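Piltberg Neighbors Help Board > Home and Furniture > Cleaning and Care

White table in a small apartment: how to keep it white?

Asked by Firouzeh Babaei, Piltberg
Three replies

Good evening to all. I ask for advice before I make a mistake with my money or with my table.

In November I bought a second-hand table from a family who was moving to Randitz. It is 162 cm long, the top is white and the legs are metal. I paid 131 for it, with delivery up to the third floor. We eat on it, my son does his homework on it, and in the evening I sew. It is the only big table we have, so it is never really resting.

After the first month I see three problems. The first is a pale brown ring, where I think a tea glass stood during one night. The second is a blue line from a ballpoint pen, as long as my finger. The third is more difficult to explain. In the place where we sit, the surface has become less shiny than in the rest. When the lamp is on, I see it well, and in the morning I do not see it at all.

The seller did not know the material. She believed it was a painted board, but her husband believed it was some kind of plastic sheet glued on a board. Under the table there is a sticker which says Prellgate and then a number that I cannot read anymore.

I tried only water and a cotton cloth until now. My aunt recommends toothpaste, my neighbor recommends bleach, and I am afraid of both. Is there a gentle method? And should I cover the table afterwards, or does a cover make it worse?

Thank you for your patience with my English and my table.

Parvaneh Soltani

Dear Firouzeh, please do not use the bleach. I had a repair and cleaning business for furniture together with my brother for many years, and I have seen what it does to a white top. For one week it looks very good. After that it starts to be yellow in the place where the bleach was, and this yellow you cannot wash away, it is in the surface itself.

Before you clean anything, try to find out what you have. Go under the table and look at the edge of the board. If you can see a thin line between the top and the board, it is a sheet which was glued. If the white color goes around the edge without any line and maybe has a small drop or a brush mark somewhere, it is paint. Then press your fingernail lightly in a hidden place. Paint will often take a small mark and a hard sheet will not. Do this close to a leg, where you will never look again.
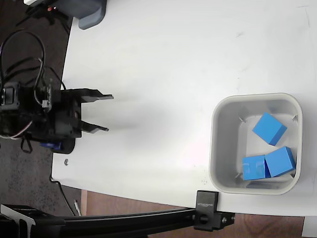 How often should a white tabletop be washed?

Once a day is enough for a table where people eat, with lukewarm water and one drop of dish soap, and then a second cloth with only water. Dry it immediately. Soap which stays on the surface collects dust, and many people believe they have a stain when they only have old soap.

Now about your three problems. I write them one after the other, because they want different treatment.

The tea ring. Mix baking soda with a little water until it is like yogurt. Put it on the ring with your finger, wait ten minutes, and take it away with a wet cloth. Do not rub in circles. If the ring is lighter but still there, repeat the next day. I would not do it more than three times, also baking soda is a little bit rough when you use it again and again.

The pen. Here you need alcohol, the kind from the pharmacy. Put it on a cotton swab and not directly on the table. Touch the line with the swab, turn the swab to a clean side, touch again. The ink should go to the cotton. If you wipe from left to right you will have a blue cloud in place of a blue line. On paint you must be very quick, alcohol can make it soft. Open the window and keep it away from the stove.

The dull place. I am sorry to say that this one will probably stay. It comes from sleeves, plates, and most of all from sponges with a green side. You can make it less visible if you put the lamp in another position, lower or more to the side. It sounds like a silly advice, but I gave it to many customers and they were content.
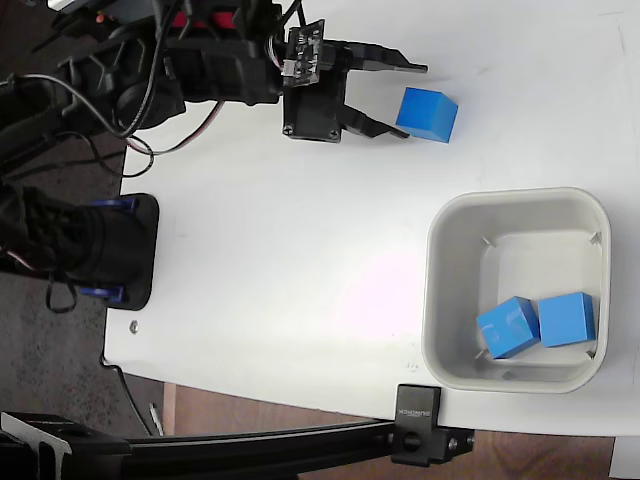 White tabletop with a small blue cube.

For the cover, my opinion is: yes, but not the whole time. A thick transparent sheet keeps moisture below it. If water goes under and stays there for two weeks, on a painted board you can get bubbles. Take the cover off at night, or use only a cotton tablecloth for meals and a cutting mat for your sewing. Pins and scissors are worse than any tea.

Please do not put the toothpaste either. It works for silver.

Things to keep in the drawer

1. Two cotton cloths, washed without fabric softener. The softener leaves a film and you will see stripes in the evening.

2. A small box with baking soda. The cheapest one is good.

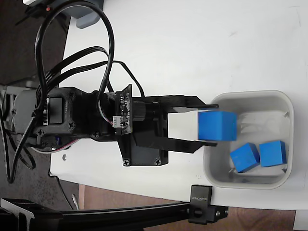
3. Pharmacy alcohol with the lid well closed, on a high shelf if children are at home.

4. Felt pads for everything which stands on the table for more than one day, for example a vase or the foot of the sewing machine. Change them when they become hard.

5. A plastic card, an old one. It removes dried dough or candle wax without scratching, if you hold it flat.

If you want to buy one special cleaner, Shahbazi behind the post office in Piltberg has a cream for white furniture. I do not remember the name of it. The lady there will let you try a little bit on a sample board, and she is honest when something is not suitable. I would still begin with the soap.

Write to us how the ring is going. A photo of the edge of the board would also help, then I can tell you more about the material.

Tomcat_upstairs

magic eraser. 30 seconds. done

Reply from Firouzeh Babaei to Tomcat_upstairs: Thank you, but I have read that this sponge works like a very fine sandpaper. Have you used it on a shiny surface? My dull place is already big enough.

Reply from Tomcat_upstairs: only on the wall and the fridge. ok maybe try the soda thing first

Firouzeh Babaei

I write to give the result so far, as Mrs. Soltani asked me. I went under the table with a flashlight. There is a thin line along the edge, and close to the leg my fingernail made no mark. So I think it is the glued sheet, and the husband of the seller was right.

The ring became lighter after the first time, and after the second time I have to search for it. The pen line is gone with six cotton swabs. I did exactly as it was written, touch and turn, and I had no blue cloud. The lamp I moved to the other side of the window. My son complains that now his hand makes a shadow when he writes, so we are still discussing the lamp.

For the cover I have a new doubt. I found a felt one with a smooth top side at a good price, and I do not know if the color of the felt can go to the white.

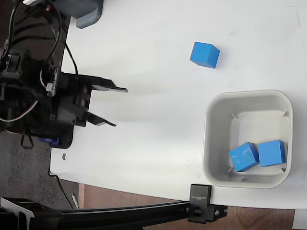
By Parvaneh Soltani | Furniture and surfaces, Piltberg | 200 replies on this board

Very good, I am happy about the pen! With a glued sheet you have less to worry about, it does not drink the water as paint does. Only be careful at the edge. If the line opens somewhere, water can go in there and the board below becomes thick like wet bread. Dry the edges always, also when you are in a hurry.

About the felt: dark felt can give color when it is humid and warm. Take a white or natural gray one. If you already have a dark one at home, make a small test. Wet one corner, press it for one hour on a white plate with a heavy book on top, and look at the plate. If the plate is clean, wash the felt one time by hand anyway and let it dry completely before you put it on the table.

A cover with a smooth top has one more disadvantage for sewing, the fabric slides away from you. My sister puts a thin towel under her fabric for this reason. You can also cut the cover so that it is only on the eating side and leave the sewing side free for your mat.

For the shadow of your son: if he writes with the right hand, the lamp should be on his left. If the cable is too short for that, turn his chair to the other side of the table and leave the lamp where it is.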